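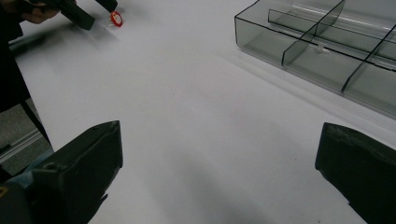

SLIDE 2: SMALL THINGS, AND WHERE THEY GO TO DIE

Good evening, Drorkcombe. Pause for applause. Carry on regardless.

I cleared out my mother's sideboard in June and counted 52 buttons, 38 keys and one tooth. Ask who has a drawer like this. Wait for the hands. Digby will put his up twice.

Point to make: small things roll. Put one on a big white table and you'll watch it all evening.

SLIDE 3: THE BOX 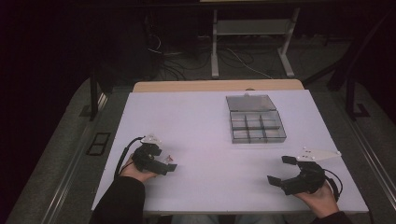
Lid up, six compartments, two rows of three.

Six is plenty. I once bought a cabinet with so many drawers that I needed a list to find the list. (Selina has the cabinet now. Do not look at Selina.)

See-through sides matter more than labels. My labels said "misc", "misc 2" and "screws?".

Open the lid before picking anything up. Sounds obvious. Tell the carpet story if we're running early.

SLIDE 4: ONE AT A TIME

Don't tip the lot in and call it sorted. One thing, one compartment, then the next. Dull, yes. So is hunting for a fuse at 10 p.m. 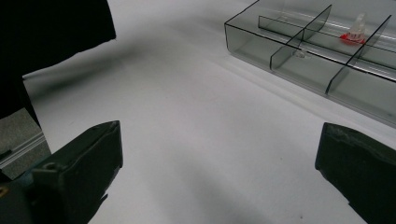
What do I do with things that don't belong anywhere?
Give them one compartment of their own, and when it's full, throw half away.

Tea after this. Digby is minding the urn.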